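November, evening

Started the kitchen set this morning. I had put it off for most of the month because the Torel build kept dropping the hands through the counter whenever both arms came up at once. The new build fixed that, or at least I haven't seen it yet. I spent the first hour on the headset and gloves, redid the calibration twice, and got going a little before ten.

The task list from Erwood has 17 entries for the kitchen. I did bread to pan and nothing else. You pick up the piece of bread with one hand, put it in the pan, open the fingers, back the arm off, and press the pedal to save. The objects get moved a little between runs. The rule is that the bread has to end up lying inside the rim. If it hangs over the edge the run gets thrown out, even if the rest was good.

My wrist was sore by noon. The reach over the pan is the bad part. I keep lifting my shoulder when I should be bending the elbow, and then the hand comes in too high and I have to lower it slowly, and that makes a slow run. Slow runs are allowed, but the last batch we sent to Flillthorpe had too many of them and the trained policy came back with a pause in the same spot, hanging there over the pan before it let go. So I tried to keep moving today.

Lunch was soup and the end of the loaf. Changed the glove batteries.

In the afternoon I switched to doing everything with the right hand and keeping the left one out of the way. That went better. I had been letting the left drift while I watched the right, and it shows up in the joint data as a lot of small wandering that means nothing. Now I park it low and leave it alone. I also stopped squeezing so hard. The fingers close around the bread well enough with a light grip, and it lets go cleaner.

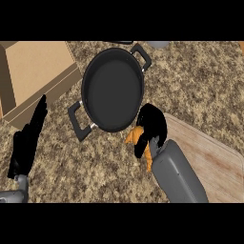 Count for the day

318 saved for this task so far, counting what was already on the drive. I threw out about 20 today, mostly for the rim. Two more had a skip in the recording, so I wrote those down separately for the Samarakoon people, who want to hear about anything with the timing.

Tomorrow

More of the same in the morning, then the left hand version. Bring the thinner gloves. Ask Erwood if a run still counts when the bread lands upside down. Move the chair back before starting, I hit the desk again.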